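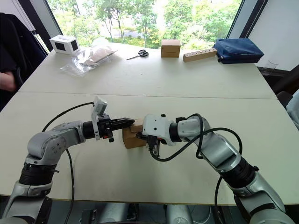 One small cardboard box, Kedville open day, 8 September 2018

I'd been meaning to get to the Kedville tea warehouse for years, and I always seem to find out about the open day the week after it's happened. This time Fiona Pollock rang me in good time (thank you, Fiona!) and we got the early bus out of Protport with sandwiches and one umbrella between us.

You go in by the river side, through the old loading doors, and the smell gets you before you've even found the ticket desk. It's a bit like hay, a bit like a cupboard at my gran's. Entry was £2, cash only, and I had to borrow it.

We started upstairs in the tasting room because the queue was shorter. Trinh Phan was running the session and I could have listened to her all day. She had us slurping from spoons, properly loud, which Fiona took to straight away and I took to after a bit of blushing. The first tea was a light green one they call Tsuchiya, very grassy, almost like pea pods. Then came a roasted one that I'd have sworn had toast in it. The last was Fukow, the black tea they're best known for, and I bought a packet on the way out even though we have plenty at home.

What I hadn't known is how much of the job is mixing. A blend is meant to taste the same every September as it did in the spring, but the leaf that comes in is never quite the same, so they keep adjusting. Trinh said she might try 60 cups in a morning before she's happy. I asked if she still drinks tea when she gets home and she said yes, but with two sugars and whatever's in the tin.

After that we had the tour of the store itself. The building once held 3000 chests at a time, and in the far corner there's still a stack of the old wooden ones with the stencilling half rubbed off. The floor slopes towards the river, more than you'd think, and the man leading our group put a marble down to show us. It went a long way! One of the children had to be sent after it.

I liked the ledgers best. They're kept in a side office with a very low door (mind your head, I didn't) and you're allowed to turn the pages if you've washed your hands. Lovely slanting handwriting, columns of weights, and every so often a grumble about damp or a late boat. Someone had written "no better than sweepings" next to one delivery and underlined it twice.

The café was a let-down, I'm afraid – lukewarm tea in paper cups, of all places, and the scones had gone by noon. We ate our sandwiches on the wall outside and watched the gulls instead. By then it was packed. A woman on the gate told us they'd had almost 600 people through, and parking along the lane had become a bit of a shouting match, so do take the bus if you can.

The last tour goes at three and the shop shuts soon after. If you want the Fukow, buy it before you do the ledgers, as there were only a few packets left when I got there and the lady behind me wasn't pleased.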